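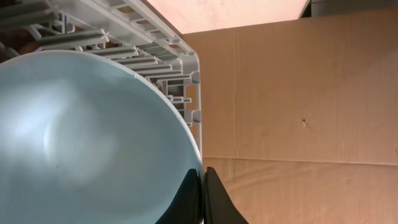
The government of Limholm has told foreign grain buyers that, beginning in August, all port and storage charges at its two deepwater terminals must be settled in the national currency. Buyers have been paying those charges in dollars under contracts signed over several years. The finance ministry calls the change an administrative adjustment. The buyers' association in neighboring Clernlow calls it a breach of contract.

I have followed the grain trade between these two countries for much of my working life, first as a clerk in a shipping office and later as an analyst. The present dispute is more serious than the ministry's language suggests, and I believe it deserves a fuller account than it has received in the daily press.

The order itself is short. It applies to berthing, elevator handling and storage. It does not apply to the price of the grain, which will continue to be quoted and paid in dollars. On paper, therefore, the sums involved are modest. A mid-sized cargo leaving the northern terminal pays the equivalent of $653 a day in storage, and most cargoes are gone within a week. A buyer in Clernlow could absorb the cost of converting that amount without great difficulty.

The difficulty lies in the method of payment. Under the order, the local currency must be purchased through a single state bank, at a rate the bank sets each morning. The bank is not required to publish the basis for its rate. It may also decline a purchase without giving a reason, in which case the cargo remains in storage and the charges continue to accrue. Sumeya Nigatu, who represents the buyers' association, has described this as handing one party to a contract the key to the other party's warehouse. Her wording is strong, but I have read the order twice and cannot find the provision that would prove her wrong.

The ministry's position was set out on Thursday by its deputy secretary, Callum Moncrieff. He stated that the country has lost a large share of its foreign reserves, that dollar fees collected at the ports have too often remained in accounts abroad, and that every sovereign government has the right to be paid in its own money for services performed on its own soil. He added that no contract would be canceled and that ships already loading would be exempt.

Some of this is reasonable. The terminals have been badly managed, and the fees have not always reached the treasury. An audit released last winter found that 23 handling agents had failed to file complete returns. A government that wished to correct the problem would have had wide support, including from buyers who are tired of dealing with agents of uncertain standing. A licensing rule and a public register of agents would have gone a long way.

The order does neither of these things. The agents are left in place, and the burden falls on the buyers, most of whom had paid what they owed.

There is also the matter of timing. Talks on the river boundary near Wolirwood were suspended in the spring, and the two governments have exchanged few courteous words in the months that followed. Mr. Moncrieff was asked whether the order was connected to the talks. He answered that trade and borders are handled by separate ministries. That is true as a matter of organization. Officials in Clernlow have nevertheless drawn their own conclusion, and their foreign minister, Dagim Birhane, told parliament that his government would not negotiate a boundary under the threat of an empty granary.

His reply was popular at home. I am less certain that it was wise. Clernlow imports most of its wheat through Limholm, and its reserve stocks were last reported as sufficient for 33 days of ordinary consumption. The alternative route, by rail through the eastern hills, passes over track that has been closed to heavy traffic for two winters. A minister who declares that he will not be pressured should have some means of resisting the pressure, and I have not yet seen it described.

Small millers will feel the effects first. The large firms hold accounts with several banks and can wait out a refusal. A family mill that buys one part-cargo at a time cannot. Mihret Ambaye operates such a mill outside Tilahun and employs people from most of the households on her road. She wrote to me that she had already been asked by her shipping agent for an additional deposit of $2,000 against possible delays, payable before loading. She has paid it. She does not expect to be able to pay it again for the autumn cargo, and she has begun to ask her customers whether they would accept a higher price for flour.

Bread prices in the border towns have not yet moved. They were slow to move during the last dispute as well, and then rose quickly once the bakers had used up the flour they had on hand. Readers who recall that season will remember the lines.

Several proposals are in circulation. Yatziri Quintero, who has arbitrated shipping cases for both countries, has suggested that the fees be paid into a joint account in either currency, with the rate taken from the average of the previous month. The finance ministry would obtain its revenue inside the country, and the buyers would know in advance what they were to be charged. Neither government has rejected the proposal, though neither has replied to it in writing.

I would add one further suggestion. The order should state plainly the grounds on which the state bank may refuse a purchase, and storage charges should be suspended for as long as any refusal is under review. Both changes could be made by ministerial notice, without a vote, before the order takes effect.

The buyers' association meets next week to decide whether to seek arbitration. Its members are divided, and the larger firms are said to favor paying under protest. I will post the text of the association's decision when it is released, together with the ministry's schedule of fees, which I have requested and not yet received.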